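Section 4: Setting up your Zedar label printer for the first time

You have opened the box, found the power supply under the flap where everyone hides power supplies, and lost the quick start card. Good. The quick start card was written for the previous model.

What you need before you start

The printer, its power supply, one roll of Brornix label stock (a 60-label starter roll is packed inside the lid), and a table. You also need the Meireles desktop program, version 4 or later. Version 3 will install without complaint and then print everything in mirror writing.

4.1 Loading the roll

1. Switch the printer off. The switch is on the back, next to the socket it resembles.

2. Press both side tabs and lift the lid until it clicks. If it doesn't click, it will come down on your knuckles at step 4.

3. Drop the roll onto the spindle with the loose end coming off the top, labels facing up.

4. Feed the loose end under the gray roller until 4 inches of paper stick out of the front. Two inches is too few. The printer will swallow them and ask for more.

5. Close the lid and switch on. The light blinks green while the printer measures the gap between labels, and three blank labels come out. They are a sacrifice. Do not try to reload them.

Caution: The print head gets hot during long runs. Let it cool before you open the lid to see how things are going.

4.2 Deciding what goes on the label

Most support calls we get are from people who printed 102 labels on a Monday and found out on Tuesday that all of them said "Misc." The printer can't help with this. Spend ten minutes with a pencil first.

Each label has two lines. The top line is large and holds up to 14 characters. The bottom line is small and holds up to 40, enough for a part number or a mild threat to whoever keeps putting the batteries in with the tape.

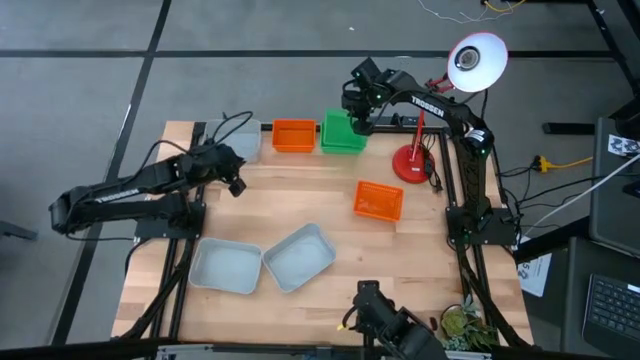 Color is the cheapest sorting system you will ever own, and the Meireles program has a Color Group menu to go with it. The printer itself prints only in black, so the group name appears as a word in the corner of the label. Assign one group to each container color and stick to it. An orange bin and a green one side by side on the far edge of a table, like the pair shown, can be told apart from the doorway, so their labels only have to say what is inside. A translucent gray bin like the one at the left gets no such help, and we suggest the large type for it. To set up a group:

1. Open Labels, then Color Group, then New.

2. Type the name of the color. Plain names work best. "Autumn Ember" will fit, but someone will have to ask you what it means.

3. Click Save. Then click the other Save, at the bottom of the window.

4.3 Sticking the label on

1. Wipe the surface with a dry cloth. If it is greasy, use rubbing alcohol and wait for it to dry.

2. Peel from the corner with the notch. The other three corners also peel, in thin strips.

3. Press down from the middle outward and hold for four seconds.

Note: Brornix standard stock does not care for textured plastic. If your containers have a pebbled finish, order the Flokenov heavy-tack roll and be sure where you want the label before it touches anything.

4.4 If nothing prints

Light is off: check the switch, then the socket, then the power strip, then the switch on the power strip.

Light is solid red: the lid is open. It may look closed. Press both corners.

Light blinks red and green: the print head wants cleaning. It asks for this every 2,000 labels and will go on asking until you run Clean Head from the Tools menu. See Section 7 for the cleaning card, which is the stiff white one you may have thrown away with the box.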